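Masaru Higuchi has heard the pitch for toys that teach children to cook, and he isn't buying it. "A kid stacks a pretend burger and the box says she's learning nutrition," he says. "Learning it from what?"

Higuchi taught preschool before he began reviewing toys for parents. The Drullora kitchen set costs $85, and its leaflet claims that 80 percent of children ate better after playing with it. He wrote to ask how many children that was. Stovgate, the maker, sent him a coupon.
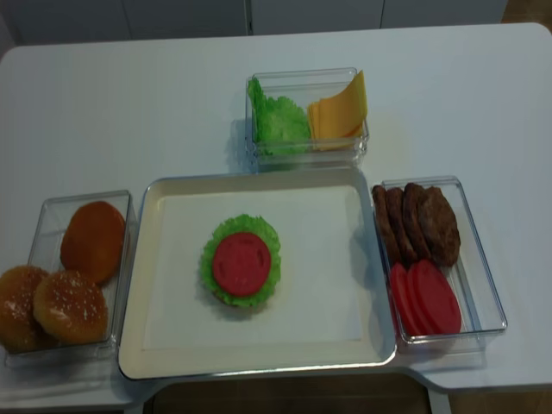
I put it to him that pretend food is at least fun. "Sure, it's fun. Sell it as fun," he says. "My daughter played restaurant for 2 years — she still won't touch a tomato."

He would like to see the study. He wrote again in January and is still waiting.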